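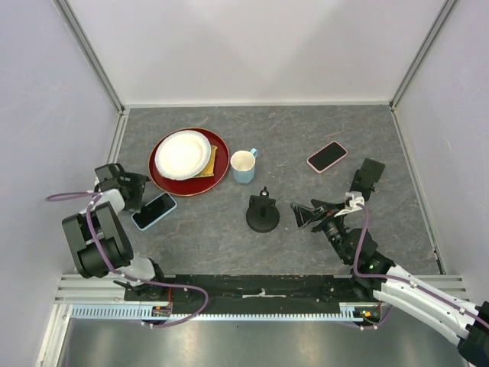 Fig. 1. The two-arm cell with plates, mug, phones and stands on the table.

Notes for week 3 - looking after the Venach cell

I'm going to talk mostly about cables today, so have a look at the mauve ones on each arm before we start. They're held with small white ties, and they hang in loops. Leave those loops alone! I know a loop looks untidy, but the wrist needs slack when it turns over, and a cable pulled tight will work its way out of the connector sooner or later.

My order for the morning check (steal it or make your own):

Power off, then run a hand along each cable from wrist to base. Replace any tie that slides.

Look at the connectors near the front beam. Push each one home with a thumb, never by the wires.

Open and close both grippers by hand and feel for grit in the finger joints.

Wipe the aluminum rails. Dry cloth only.

Clear the table before you home the arms - plates, mug, phones, stands, all of it. Severin Kälin homed a full table in June and we lost 9 working days to a bent finger.

Write the hour meter in the log. Ours read 1,380 on Jan 28, 2026, and the wrist bolts get retorqued every 383 hours, so work out when the next one falls and bring me your answer.

Spare ties are in the Kakilier drawer. Ask Helju Kazlauskienė for the key.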